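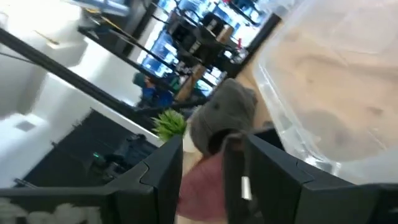
How do you decide which bin a soft toy goes in?

Go by how often it gets picked up, and after that by size. Toys in weekly use go in an open bin at child height, and the rest go in a lidded one higher up.

# Putting Away Soft Toys

Course 928, Home Order and Storage, Hillgate Evening Classes
Handout for 5/7/25

Welcome back, everybody, and thank you for staying late last time to help fold the blankets! Tonight we move on from linens to toys, and we'll stick to the soft ones, which deserve an evening to themselves. Hard toys stack, or at least they sit still. Soft toys slump, bulge, hide behind each other and make a full bin look half empty once you lean on it. We'll spend about 80 minutes on practice, so please read through these notes over the week and don't worry about writing everything down in class.

## Choosing the container

I'm fond of clear plastic for this job, and I know a few of you prefer baskets. Baskets are lovely in a living room. The trouble comes when a child is looking for one particular animal and everything has to come out onto the floor first. With a clear container you can often spot an ear or a bit of gray fuzz through the side, and the rest can stay where it is.

Before you put anything in, set the container on a table and check:

- that it's clean and fully dry inside, corners included
- that the rim is smooth all the way around (run a finger along it)
- that you can lift it when it's full without blocking your own view of the stairs

In my own cupboard I have a Skaster bin with a nice wide opening and a Sipos one that is deeper and narrower. The deep one is better for spare pillows, to be truthful, and I keep putting toys in it anyway. A wide, shallow container is kinder to small hands, and to plush as well. Anything at the bottom of a deep bin gets squashed under the rest of the family.

## Looking each toy over

Pick up one toy at a time. I know it's tempting to scoop up an armful, and at home, at the end of a long day, you may well do that and I won't say a word. For class, though, take them singly, and give each one a short once-over:

1. Turn it around and look at the seams, especially under the head and where the limbs join.
2. Press the body gently. A lump or a hollow means the filling has shifted, and you can usually work it back with your thumbs.
3. Brush the pile with your hand, first one way and then the other, to loosen crumbs and lint.
4. Look closely at any place where two fabrics meet. The gray toy beside the clear container is a good sort to practice on, with its fuzzy gray surface and that smoother-looking pink fabric. A fuzzy fabric holds dust and a smooth one shows marks, so check both.
5. Read the care label, if there still is one.

Anything that needs a wash goes in the wash pile. Anything that needs a needle goes in the mending pile, and please pin a scrap of paper to it saying what's wrong! I have more than once found a bear in my mending and had no idea what I was supposed to mend.

## Filling the container

Start with the larger toys, laid on their sides along the bottom, and let the smaller ones settle into the spaces. Heads up, if you can manage it. A child will know a toy by its face long before its feet, and it's a good deal easier to lift out by the middle if it's sitting upright.

Don't press down. If the lid only closes when you push, the container is too full and something needs to come out. In the Vadport workshop last February we had a very determined pair who got every toy into one bin, and I admired it, but the whole lot sprang back out the moment the lid came off.

Leave a hand's width clear at the top. For an open bin you can let things rise a little above the rim, as long as they don't tip out when you slide it along the shelf.

## Keeping the table clear

Work on a bare stretch of table and shift anything that could be knocked over. Houseplants are the usual nuisance. A little spiky plant in a white pot looks very cheerful on a worktop, but those points can catch in plush, and potting soil in long pile takes ages to pick out. Give a plant like that some distance before you begin, and set it back when you've wiped down.

## Labels

One or two words are plenty. "Bears" is good. "Bed toys" is good. "Miscellaneous soft animals (small)" is a label I wrote myself years ago, and it has never once helped me find anything. For children who aren't reading yet, draw a simple shape on a card and tape it on the inside of the plastic, where it won't get picked off.

## To do before next class

- Sort one container of soft toys at home, or borrow a bag of them from locker 967 if you don't have any.
- Bring 2 toys that you couldn't place. We'll talk them over together, and I expect there'll be some strong feelings.
- Measure the shelf where your container will live, depth as well as width. Write the numbers on the back of this sheet.

Next week is board games and puzzles, so bring rubber bands and a few zip bags if you have them. Tea will be out early, as usual, and there's still a casserole dish on the windowsill from the potluck if it's yours.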